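Looking after the things of the chapel kitchen and vestry

When I came to the chapel at Clirnow, Angharad Morris gave me a key and a cupboard full of communion things, and she said I would learn. I learned slowly, so I write down what I know for the next person.

Wash the small glasses the same day. Wine or juice that stays overnight leaves a ring at the bottom, and then you must soak the glasses in warm water with a spoon of bicarbonate for 30 minutes. Do not put them in the dishwasher at the hall. It made ours cloudy, and we lost 17 of them in one winter before Meinir Voyle stopped it.

For candle wax on the linen, let the wax become hard and lift off what you can with a blunt knife. Then put brown paper on both sides and use an iron that is warm but not hot. Change the paper often. If a coloured mark stays, a little white spirit on a cotton cloth will help, but try it first on the hem.
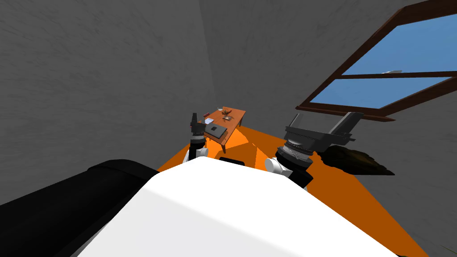 Red wine is more difficult. Pour cold water through the cloth from the back side, never rub, and leave the salt in the kitchen. My mother always used salt and I did also, until Idris Bowen showed me a cloth where the stain had become brown at the edges. He rinses with cold water, then uses ordinary washing powder, and dries the cloth flat in the shade.

The silver cup should be washed by hand with mild soap and dried at once. Polish it only two times in a year, I do it before Easter and in January. Too much polish takes away the engraving – on our cup the name Beddoe is already hard to read.

Old hymn books and Bibles like dry air and a little space. Do not push them tight on the shelf. If one smells of damp, stand it open like a fan in a dry room for some days, and turn it now and then. No sticky tape on torn pages, please. The big Welsh Bible has tape from many years ago and it has eaten the paper yellow.

Brass candlesticks I clean with half a lemon and fine salt, then rinse and dry well. Lacquered brass needs only a damp cloth.

The spare cupboard key is with Hywel Eynon.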